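Keeping a reflection practice going after the first few weeks

Last updated: 2019-04-12

Posted by Majdi Twal

I would be grateful for guidance from members who have maintained a written reflection practice over a long period. In June I began to set down, each evening, a short account of what I had learned that day and how I had treated the people around me. I completed the first notebook without difficulty. I am now well into the second, and I find that the entries have become mechanical. I write that I was patient, or that I was not, and I close the cover. Very little of it stays with me the next morning.

My specific concerns are as follows. First, should a person continue to write daily when the entries no longer carry any thought, or is it acceptable to reduce the frequency? Second, is it advisable to read old entries, or does that encourage dwelling on the past? Third, I was advised at a Tremen evening course to use set prompts, and I have found them confining. I would like to know whether others share that view -- the course leader was firm on the point.

I should add that I live alone and do not wish to join a group at present.

Posted by Kirstin Kerr

Your message describes a stage that many members of this site have reported. I have kept a journal for a number of years, first while living in Padville and later after a move, and I will take your concerns in the order you gave them.

On frequency, I would suggest that you reduce it. Daily writing is useful at the start because it forms the habit. Once the habit is in place, the number of entries matters a good deal less than the attention given to each. I write on two evenings a week. My entries run to some 200 words, and I stop when I have finished the thought, even if the page is half empty.

On reading old entries, I would recommend it, with limits. I set apart one hour at the end of each season and read only what I wrote during that season. I do not correct anything. I keep a separate sheet on which I note any matter that appears more than once, such as a quarrel that I described several times in nearly the same words. That sheet has been of more value to me than the journal itself.

It may also help to change the subject of the entries for a time. For one month I wrote only about ordinary objects in the home and what each brought to mind: a kettle, a bus pass, a knitted garment. Feelings that I could not approach directly were easier to reach in this manner.
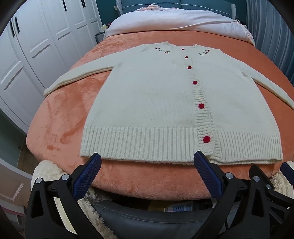

Cream cardigan with red buttons.

An entry on clothing, for instance, led me to write four pages about my aunt, whom I had not thought of with any kindness for a long while. I had intended to write a paragraph.

With regard to prompts, the course leader's advice is sound for beginners and less so for a person on a second notebook. If you wish to keep some structure, you might try the following:

1. Write one sentence on a moment in the day when you changed your mind. If there was no such moment, record that and stop.

2. Address the entry to a particular person, with no intention of sending it. The tone of the writing will alter at once, and you may find that you explain matters you would otherwise have passed over.

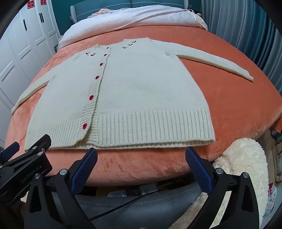
3. Leave the last five lines of each page blank. Return to them a week later and add a reply to your earlier self.

4. Once a month, write nothing about yourself. Describe another person's difficulty as fairly as you can.

I would not attempt all of these in the same week. Please also consider whether the hour suits you. I wrote poorly at night and moved the practice to the early morning, before breakfast, and the entries grew longer without any effort on my part.

Posted by Woldegiorgis

I used the Dastton notebook, the one with 188 pages, and the paper is good. Ink does not pass through. I filled it and did not buy another.

As to the matter raised, my view is that if the writing has become dull the writer should set it aside for a period and take walks. I stopped for most of a winter. When I began again I had something to say. I do not agree that old entries should be read on a schedule -- I read mine when I moved house and it was sufficient.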